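Filed under: Kitchens & Shared Spaces

Worktop appliance check, Imden House kitchen, October
Checked by Aroha Ruddock, comments welcome!

1. Kettle. Lid shuts, base clean, switches itself off at the boil. PASS. Descaled last week and it looks wonderful, thank you Gaëtan!

2. Sockets behind the worktop. No scorch marks, no wobble, 2 spare. PASS.

3. Microwave. Door seal good, plate turns freely. PASS. Somebody has even done the ceiling of it (I nearly cheered).

4. Toaster, two-slot, black. Casing whole, but dusty and crumby along the top rim. CLEAN AND RECHECK. Unplug, let it cool, empty the tray, then wipe the outside with a barely damp cloth. Please keep the top clear too – nothing gets laid across the slots, not even for a minute.

5. Leads. No nicks or tape, none trailing near the sink. PASS, all 5 of them.

6. Fire blanket. On its hook, tag 274, pull tabs hanging free. PASS.

7. Extractor filter. Greasy. Keith Kerslake has a new one on order from Dremard and will fit it when it comes.

A really good round, much better than the spring one! Tamsin Stubbs signs off item 4 once the toaster is done, so leave a note on the fridge door for her.
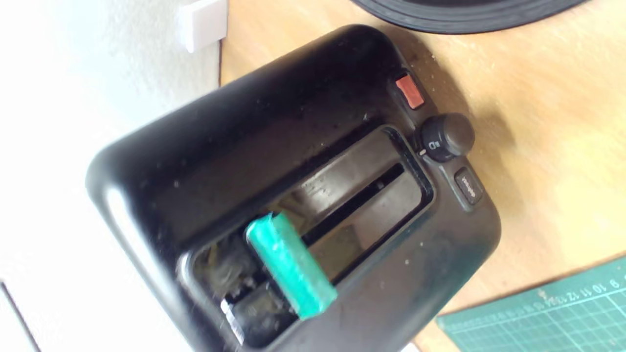
How often should a toaster's crumb tray be emptied?

Once a week is plenty in a shared kitchen, with the toaster unplugged and fully cold. If it's used all day long, do it every couple of days.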